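Keep the Remley Branch Open on Evenings

The town of Remley wants to close its library at five o'clock to save money. I think that is a mistake, and I said so at the May meeting.

The plan would save $1,727 a month. The town spent more than that on new signs for the Flillby Road parking lot. Most people with jobs get home after five, so for them an early closing means no library at all during the week.

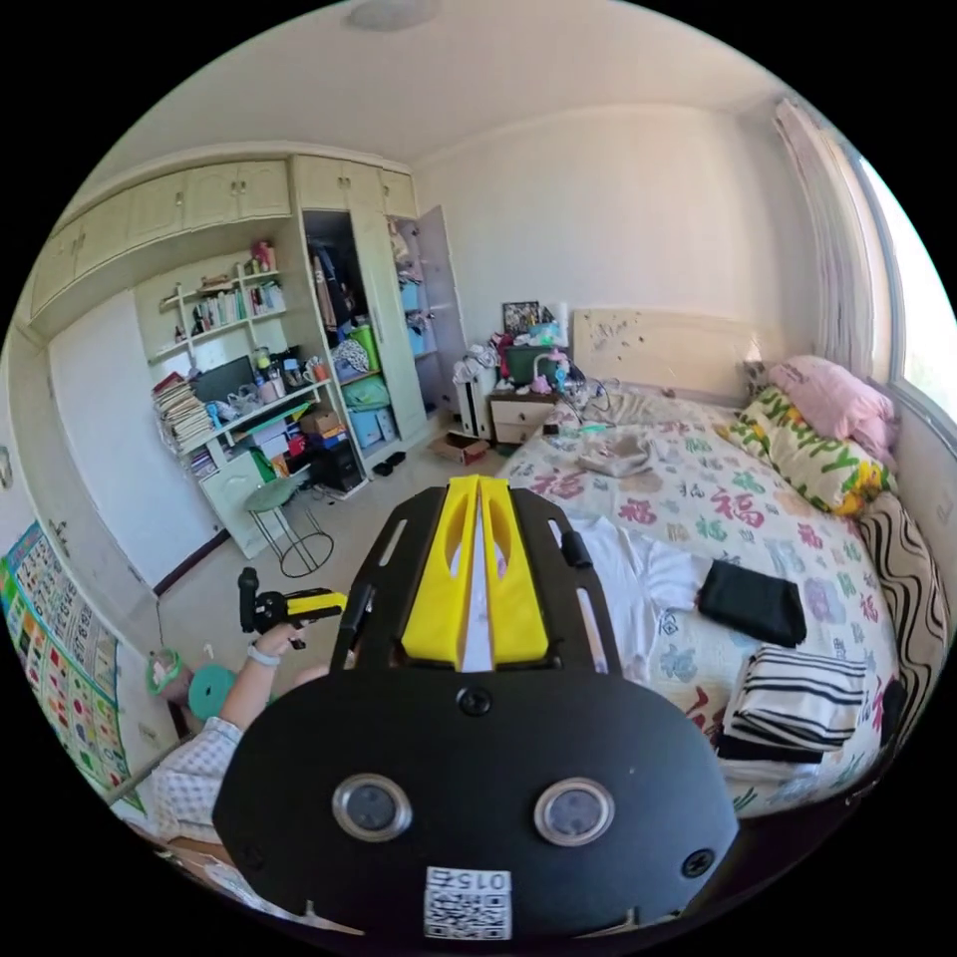
The report says evening use is low. It lists 314 visits after five in one month, against 767 in the morning. But the mornings include school groups, who come by bus and would come at any hour. Take them out and the gap is much smaller.

It also says people can borrow e-books from home. Some can. My street still has poor internet service, and a small phone screen is a hard place to fill out a job application. 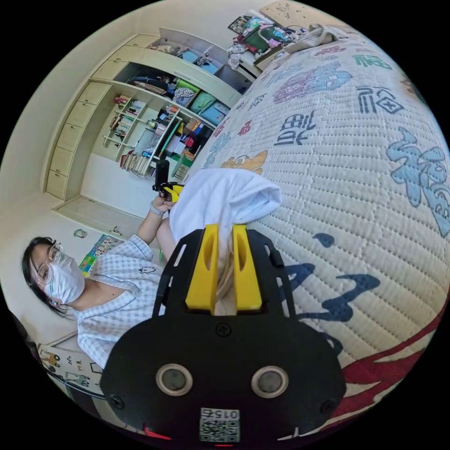 There are other ways to save. The branch could open later two mornings a week — the staff has suggested this before. The town could also drop the printed newsletter, which goes to 400 homes and repeats what is already on the website.

The vote has been moved to the next meeting. Written comments are accepted at the town office until noon that day.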